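Frequently Asked Questions

Right, I get a lot of the same emails, so I've put the answers in one spot. If yours isn't covered, there's a contact form at the bottom of the shop page and I do read everything that comes through, just slowly in winter when I'm knitting and fast in summer when it's too hot to have wool on my lap.

Who's behind Pumbridge Dishcloths?

Me! One person, one spare room, two very full cupboards. I started selling cotton cloths at the Prarnwood market and then people kept asking if they could order from home, so I learned how to build a website (badly, then a bit less badly). Everything in the shop is knitted by me. The patterns are mine as well, apart from the old basketweave one, which came out of a booklet so ancient the cover's gone.

Do you sell the patterns on their own?

Yep, as downloads. You get a written version and a chart. I was stubborn about charts for years because I can't follow one to save myself, but so many of you asked that I gave in.

What yarn do you use?

Mostly Haque 8 ply cotton, undyed or in the plain colours. It's a bit stiff on the ball and your hands will know about it after an hour, but it softens up beautifully after a few goes through the wash. I've tried Skindeo as well, which is much nicer to knit with, and I use it for the face washers. For dishes I found it went floppy too soon for my liking. Plenty of people love it, so don't let me put you off.

Can I use acrylic?

You can, but please don't use it on anything hot. Acrylic can melt, and it doesn't soak up much water anyway, so you'd mostly be pushing a puddle around the bench. Keep it for the beanie you were going to make.

My cloth came out huge. What did I do wrong?

Probably nothing! Cotton tension is all over the place, and most of us loosen up once we get past the first few rows and have a cuppa going. Go down a needle size and try again. I don't bother swatching for dishcloths – the first one is the swatch, and it'll still wipe a table.

Why do the edges roll?
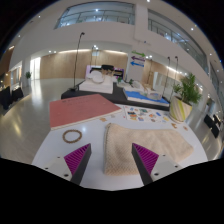
Rolling is just what stocking stitch does, so if your pattern has a big flat panel of it you'll need a border of garter or moss stitch to hold it down. Four stitches each side is my usual. Textured patterns with a good mix of knits and purls behave much better, and a beige cloth with a waffly sort of surface like the one in the photo is where I'd send any beginner. You can still get an edge that folds over on itself, as the left one has there, and for that I'd pat it flat while it's damp and leave it alone until it dries. Pins if you're fussy. I'm not.

How do I wash them?

Warm or hot wash, with the towels. Skip the fabric softener, it leaves a coating and the cloth won't absorb properly. They can go in the dryer but expect some shrinkage the first time. I peg mine on the line by one corner and they come out a bit wonky and I've made my peace with that.

Mine smells. Help?

Soak it in hot water with a good scoop of washing soda, leave it overnight, then wash as normal. And hang it up between uses! Scrunched in the bottom of the sink is the worst spot for it.

How much is postage?

It's worked out at the checkout. Two cloths will squeeze into a large letter if I flatten them hard enough, and anything over that goes as a parcel. Pattern downloads have no postage, obviously, though I've been asked.

Do you take custom orders?

Sometimes. I close the custom list in October so I can get through the Christmas ones without crying into the cotton. Plain colours only, and I can't match a paint chip, sorry – I've tried and we were both disappointed.

Can I sell cloths I make from your patterns?

Go for it, so long as you're knitting them yourself. Please don't resell or photocopy the pattern. A mention of where it came from is lovely but I won't chase you up.

Page last updated February 16, 2018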